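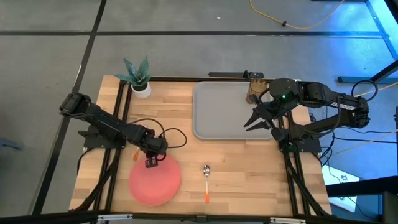 A box of service medals and uniform pieces usually comes down from a closet all at once, and the first job is to get everything out where you can see it. Work on a cleared table in daylight. Large items go down first, on a clean cotton sheet. Small ones need something with an edge: collar brass, ribbon bars, clutch backs and loose buttons all go on a plate. A round pink-red one like the one on the table shows up dull brass and dark bronze better than a white one does. Use one plate per uniform so the insignia don't get mixed up.

Before you move anything, photograph how it is pinned. Get the whole jacket front, then each side of the chest, then the collar and both sleeves. Ribbon order means something, and once the bars are off it is hard to remember which row was on top.

Medals

Leave the finish alone if you can. Most of what people call dirt on a bronze medal is toning, and collectors and family members both tend to be sorry after it has been polished off. Dust with a soft, dry brush. If there is green crust around the suspension ring, lift what comes away easily with a wooden toothpick and stop there. No brass polish, no toothpaste, no baking soda.

Do not wash the ribbon. The dyes in older ribbon run, and the white stripes will pick up the color next to them. A ribbon that has faded on the front is often still bright on the back, so take a picture of the back too if you plan to order a replacement. Keep the old ribbon with the medal in its own envelope.

Wear cotton or nitrile gloves, or wash your hands and dry them well. Fingerprints on silver plate show up months later.

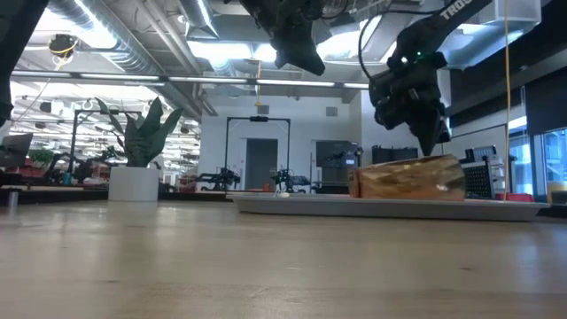

A long, shallow tray with a raised rim, here holding a bagged loaf of bread.

Trays are handy for carrying a set from the table to the shelf. Line the tray with acid-free tissue and lay the medals flat, not touching. Food should be put away before the boxes are opened – crumbs bring insects, and insects go for wool.

Wool uniforms

Check the seams, under the collar and inside the cuffs for moth damage. If you find any, seal the garment in a plastic bag, press out the air and put it in the freezer for 10 days. Let it come back to room temperature with the bag still closed. Then brush it outdoors.

Vacuum wool through a piece of window screen with the edges taped, on low suction. Work from the shoulders down. A uniform that is sturdy and has no sewn-on insignia you care about can go to a dry cleaner who has handled wool uniforms before. Ask first. Take off every piece of metal, including the hooks inside the waist.

For hanging, use a padded hanger wide enough to fill the shoulders. If the jacket is heavy or the lining is torn, lay it flat in a box instead and stuff the sleeves loosely with tissue. I use the Mumov garment box, the 30-inch one, which takes a dress jacket with a single fold. Anything marked acid-free in that size will do.

Patches

Patches that have come off can be stored flat between two sheets of tissue. Don't iron them. Glue residue on the back should be left where it is.
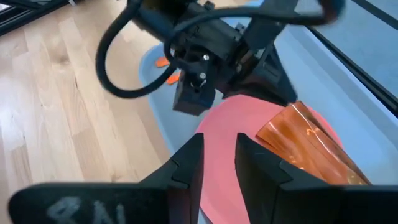 Round plate in salmon pink.

Plates are fine for an afternoon of sorting. For keeping, small brass wants a divided box with a lid. Parkberg makes one, and a fishing tackle box works if you line the compartments. Put clutch backs on the pins so they don't scratch each other.

Papers

Discharge papers, orders and citations get folded and unfolded until they split at the creases. Unfold them one last time, copy them, and store them flat in polyester sleeves. Take out staples and paper clips. Rubber bands too. Never laminate an original, and don't mend a tear with household tape.

Letters should stay with their envelopes. The return address often gives the unit, which may not appear anywhere in the letter.

Write on the folder in pencil before the paper goes in. I number everything and keep a list: my father-in-law's orders are folder 777, and his letters home start at folder 934. The numbers don't matter as long as the list matches.

Mess kits and field gear

Steel knives, forks and spoons from a mess kit can be washed by hand in warm water and mild soap. Dry them right away with a towel
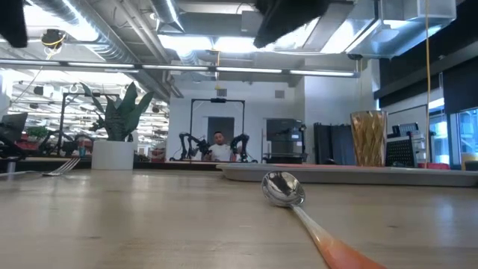
and leave them out on the table for an hour before they go back in the pouch. Look over the stamped initials and dates on the handles, and write them on your list while the pieces are clean. Rust spots can be rubbed with fine steel wool and a drop of light oil, but keep the wool off any stamping.

Canvas should be brushed dry. If it smells musty, air it in the shade on a dry June morning and bring it in before evening. Leather straps do better with no oil at all.

Where to put it all

Skip the attic, the garage and the basement. An inside closet on the main floor is best, on a shelf off the ground. Put one plain card in each box with the person's full name, branch, unit and years of service, as far as you know them.

Halyna Harasym

Filed under: Around the House > Keepsakes & Family Military Items

Home | Tips by Room | Laundry | Storage | Search | Contact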